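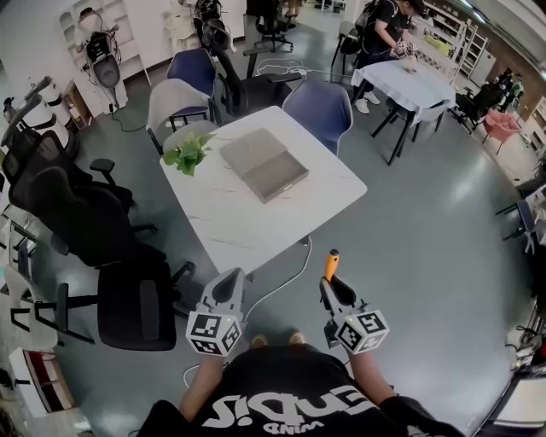 Ticket 308: Greiferpose springt bei Annäherung an den Tisch, Trajektorie wird vom Planer verworfen
Komponente: Jamside Tracking, Modul Posenfusion
Gemeldet von: Shirley Bergeron
Bearbeitet von: Ravinder Landry
Priorität: hoch
Status: gelöst, Nachkontrolle offen

Fehlerbild (Bergeron)
Beim Einlesen der Aufnahmen mit zwei Handgreifern bricht der Import in Gernik ab. Meldung: "pose discontinuity, right, segment rejected". Betroffen ist ausschließlich der rechte Greifer. Der linke läuft in denselben Aufnahmen sauber durch. Von 59 Episoden des letzten Satzes wurden 5 verworfen. In allen fünf liegt der Sprung in der Phase, in der beide Greifer vor dem Körper nach vorn geführt werden und die Backen Richtung Tischplatte zeigen. Neustart des Importdienstes und erneutes Einlesen ohne Wirkung.

Rückfrage (Landry)
Bitte Rohposen beider Würfel ohne Filter exportieren, dazu die Kopfpose und die Liste der erkannten Marker-IDs pro Bild. Welche Version der Würfelgeometrie ist geladen?

Antwort (Bergeron)
Export liegt im Ticketverzeichnis. Geometriedatei ist die aus März, für beide Würfel dieselbe. Intrinsik der Kopfkamera wurde danach nicht geändert.

Analyse (Landry)
1. Zeitstempel geprüft. Versatz zwischen Kopfkamera und Greiferdaten ist konstant, keine verlorenen Pakete. Kabel am rechten Greifer probeweise getauscht, Fehler reproduzierbar. Übertragung damit ausgeschlossen.
2. Markererkennung geprüft. IDs sind in allen Bildern korrekt, keine Verwechslung zwischen links und rechts. Spiegelungen auf dem Boden erzeugen keine Fehldetektionen.
3. Rohposen geprüft. Die Position bleibt stetig, die Orientierung kippt von einem Bild zum nächsten und kippt einige Bilder später zurück. Typisches Muster der Zweideutigkeit bei einer einzelnen planaren Markerfläche. Der Löser liefert zwei Kandidaten mit fast gleichem Rückprojektionsfehler, übernommen wird der kleinere.
4. Abgleich mit der Sichtbarkeit: Der Sprung tritt nur auf, wenn vom rechten Würfel genau eine Fläche ausgewertet wird. Bei zwei Flächen ist die Lösung eindeutig. Links sind in den fünf Episoden durchgehend zwei Flächen erkannt, daher dort kein Fehler.

Ursache
Seit dem letzten Update von Poirier (Filterbibliothek) wird die vorherige Orientierung nicht mehr als Startwert an den Löser übergeben. Der Parameter wurde umbenannt, unsere Konfiguration setzt noch den alten Namen. Ein unbekannter Schlüssel wird ohne Warnung ignoriert.

Maßnahme
- Schlüssel prev_rotation in rotation_prior umbenannt, in beiden Greiferprofilen.
- Bei nur einer sichtbaren Fläche werden jetzt beide Kandidaten behalten. Ausgewählt wird derjenige mit dem kleineren Winkelabstand zur letzten gültigen Orientierung.
- Strenge Prüfung der Konfiguration beim Start aktiviert. Unbekannte Schlüssel führen zum Abbruch.
- Schwelle für Diskontinuität in Gernik unverändert gelassen. Ein Anheben hätte den Fehler nur verdeckt.

Test (Landry)
Die fünf verworfenen Episoden neu gerechnet, alle importiert. Zusätzlich 1.000 synthetische Posen mit einer sichtbaren Fläche durch den Löser geschickt, keine gekippte Orientierung. Rechenzeit pro Bild unverändert.

Rückmeldung (Bergeron)
Import bestätigt. Der Planer nimmt die Segmente an, die Wiedergabe in der Simulation ist ruckfrei. Bei einer Episode beginnt die Aufnahme bereits mit nur einer Fläche rechts. Woher kommt dort der Startwert?

Antwort (Landry)
Es gibt keinen. In diesem Fall wird vom ersten Bild mit zwei Flächen rückwärts gerechnet. Für den Offline-Import reicht das, für den Livebetrieb nicht. Dort bleibt die Pose bis zur ersten eindeutigen Lösung auf "ungültig". Verhalten ist in der Modulbeschreibung nachgetragen.

Offen
- Gleiche Umbenennung im Zweig Grerel prüfen, dort wird dieselbe Filterbibliothek verwendet. Zuständig: Bergeron.
- Regressionstest mit den fünf Episoden in den nächtlichen Lauf aufnehmen. Zuständig: Landry.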